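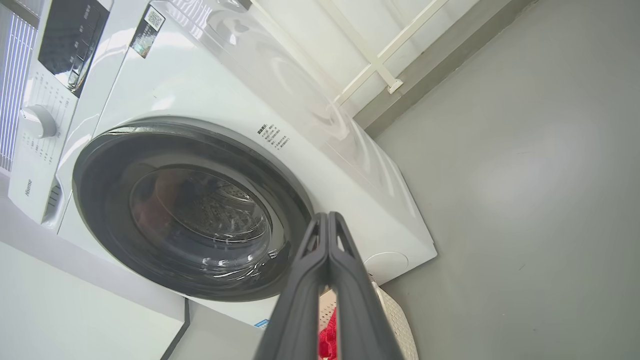
Why Does a Washing Machine Have a Window?

My little cousin asked me this last October, sitting on the floor with her nose almost on the glass, and I opened my mouth and had no answer at all. I wash clothes every week! I had never once wondered about it. So I went off and did some digging, and I got so carried away that I ended up with enough for a whole page. Grab a snack and I'll tell you what I found.

Let's start with the window, seeing as that was the question. A washer that opens at the front has to keep all its water behind the door. The door needs to shut tight, and a bendy rubber ring around the opening (grown-ups call it a gasket, or just a seal) gets squashed when you close it. Water can't squeeze past. The glass part usually bulges inward like a bowl, and that bulge helps push the clothes back into the drum so they don't get stuck in the rubber. You could make that bowl out of something you can't see through and it would work just as well. But people like to look in! You can check if there's too much foam, or spot the sock you were hunting for all morning, too late of course.

Now for the drum. That's the big metal can the clothes go into, and it's full of little holes. I always thought the holes were to let water in, and they are, but that's only half of it. The drum sits inside a second, bigger tub that you never see. Water fills the outer tub and comes through the holes to reach your clothes. When the wash is over, the water has to get out again, and that's when the holes have their best moment.

Have you ever been on one of those playground merry-go-rounds, the kind you push? The faster it goes, the harder you have to hang on. Clothes in a fast drum get pressed against the wall in the same way. The wall stops the clothes, but the water finds the holes and out it goes. A fast spin can be more than 1,000 turns in one minute. Try saying "turn" that many times in a minute. I got to 70 and had to lie down.
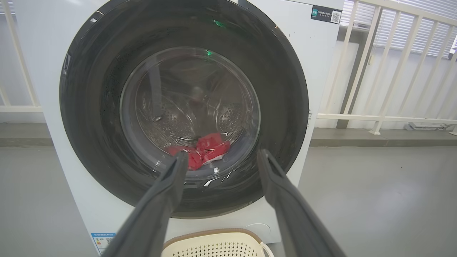

Washing itself is much slower. The drum turns gently one way, stops, and turns the other way. Inside there are usually bumps on the wall that act like paddles. They carry a shirt up one side until it flops back down into the soapy water – splat – and then up it goes again. All that flopping is what knocks the dirt loose. My great-aunt Gertraud remembers her mother doing it by hand with a tub and a ridged board, and she told me it took the whole day and made her arms ache. The machine is doing the same job with a motor.

What about the soap? Grease and water don't mix, which you can see if you put a drop of cooking oil in a glass of water. Soap is friendly with both. One end of each tiny bit of soap holds on to the grease, the other end holds on to the water, and when the water drains away the grease gets dragged along with it.

A few words you might hear:

Drum: the metal can with the holes.

Load: all the clothes that go in together.

Rinse: clean water that takes the soap away.

Filter: a little trap for fluff, buttons and coins, often behind a small cover low down on the front. Ask a grown-up before you open it, as water can come out.

Something to try

You'll need a jar with a lid, a small rag, some warm water and a drop of dish soap. Rub a bit of dirt from the yard into the rag. Put everything in the jar, close it tight and shake it for as long as you can stand. Look at the water. Then do it again with no soap and a second dirty rag, and put the two rags side by side. My friend Florian did his with ketchup and says I should warn you about the lid.

One safety thing, and I mean it. Never climb into a washing machine, not even for a joke or for hide-and-seek, and keep pets out too. Always ask a grown-up before you switch one on.

If you find out something about washing machines that I missed, write it down and send it in. Next time I'm doing dryers and where all that fluff comes from.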